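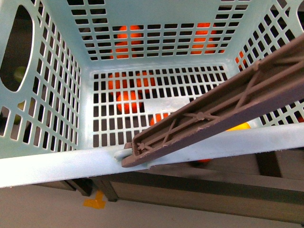

The Long Trial of the Short Finger

At the Sturano test hall, the choice of a gripper is treated as a purchasing decision and a safety decision at once. Since July, the Brurkonness program has compared 2 designs of parallel finger on tasks borrowed from grocery work: lifting fruit, moving it between containers and handling the plastic baskets in which it travels.

The first design, supplied by Granine, is a long finger with a ribbed underside. The ribs save weight, but staff noted that a narrow tip must be placed with care when it meets a basket rim. The second, from Bermúdez, is a broad, flat plate. It tolerates a poor approach angle and asks less of the controller.

Each design was assigned 200 picks per arm. Of the 458 attempts reviewed to date, almost 100 were set aside for a second reading of the wrist camera record, usually where one finger hid the fruit from view.

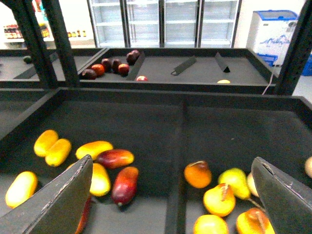 Wrist cameras remain the least settled part of the program. A camera mounted close to the fingers gives the controller a good view of the target, yet the fingers themselves occupy much of that view. Artificial mangoes and pears in a divided tray make the difficulty plain — a pear partly behind the right finger offers the software only a portion of its outline. The scuffed edges of the plates are also recorded, as wear may alter how they meet a curved surface.

The program will next test a camera placed higher on the arm. A decision between the suppliers has been deferred until that work is complete.

214 shares | 2 comments

Related
Choosing a Controller for Mixed Produce
Brurkonness Extends Its Arm Trials
When a Basket Is Harder Than an Apple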